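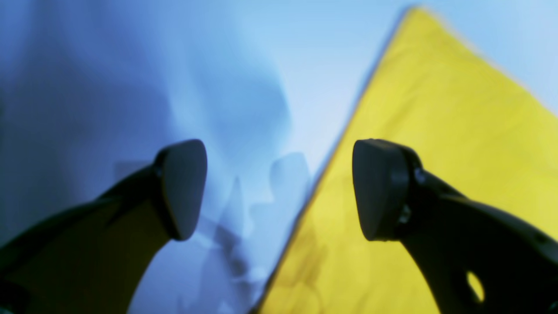
Day 2 of folding laundry like an adult. My dresser remains unconvinced.

Fold down the middle, smooth, repeat. The middle is where my shirts and I disagree.
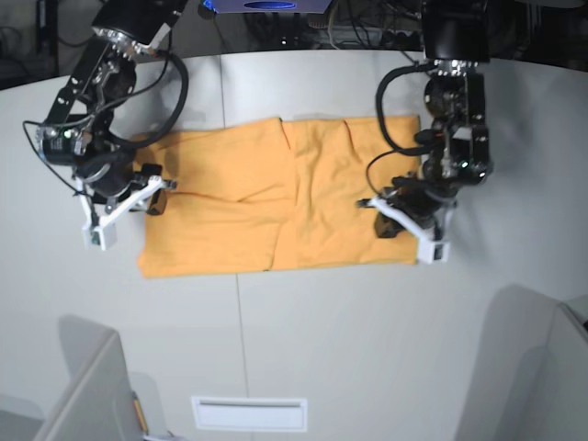 Pushpa Pathak: start with the sleeves, you animal

Fine. Sleeves first. 20 minutes of my life, one rectangle.
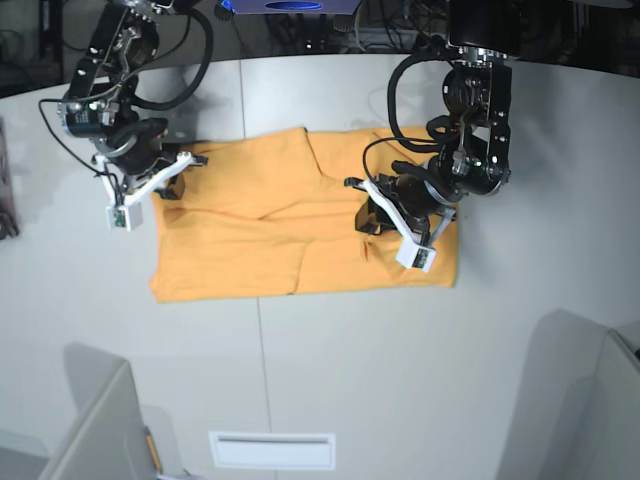

Orange, with creases.

My mother could do a whole basket in that time while on the phone.

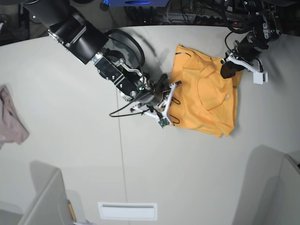 Do T-shirts need ironing first? Mine have never met an iron.

Socks tomorrow.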